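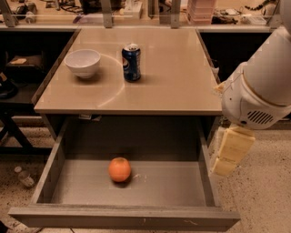

3.2 Demonstration Collection

All demonstrations were recorded by remote control. The operator wore a headset and held one controller in each hand; wrist motion was mapped to the gripper pose at a fixed scale, and the trigger set the finger opening. Two operators took part, and each practiced for 15 minutes before any data was kept.

The drawer task uses three objects: a bowl, a soda can and an orange. Object positions on the tabletop and in the drawer were changed by hand between trials. An episode was dropped if the operator lost tracking or if the arm pushed the desk out of place. After this step 657 episodes remained, and these were used to train the Vinik policy for 2000 epochs.

Figure 2. Drawer task, head camera view. The drawer is open with the orange inside; the bowl and can are on the tabletop.

Operators tended to slow down when the gripper was close to the side walls of the drawer. We did not remove these slow segments. Their effect on training is discussed in Section 5.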